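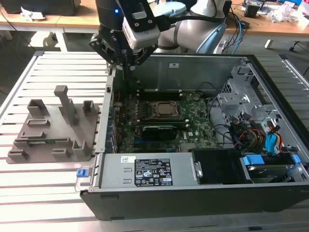 Cleaning schedule for glass pipes and a small water piece

5/13/23

I have kept the same two pieces in rotation since last September: a Clundari spoon in thick borosilicate and a Brirnley bubbler with a fixed downstem. They need different handling, so I wrote down what I do with each.

The spoon is simple. Knock out loose ash, put the pipe in a zip bag with isopropyl alcohol and a tablespoon of coarse salt, and shake for 2 minutes. Cover the carb with a finger through the bag so the salt moves through the stem. Rinse with warm water until there is no smell of alcohol left, then stand it mouthpiece down on a towel overnight.

The bubbler takes longer. The downstem does not come out, and salt packs into the slits at the bottom. I use fine salt for this one and fill the chamber with 100 ml of alcohol, enough to cover the slits when the piece is upright. Soak first, shake second. Plug both openings with silicone caps. The set I have is from Michalski, and the larger cap fits the mouthpiece without stretching.

Water temperature matters more than brand of cleaner. Going from a cold room straight to hot tap water put a hairline crack in my old Jadosia hammer, right at the weld between bowl and neck. I threw it out. Lukewarm first, then warmer.

Change the water after every session. Stale water leaves a ring on the glass that alcohol does not remove. White vinegar does, left in for an hour.

Next post: screens, steel against glass.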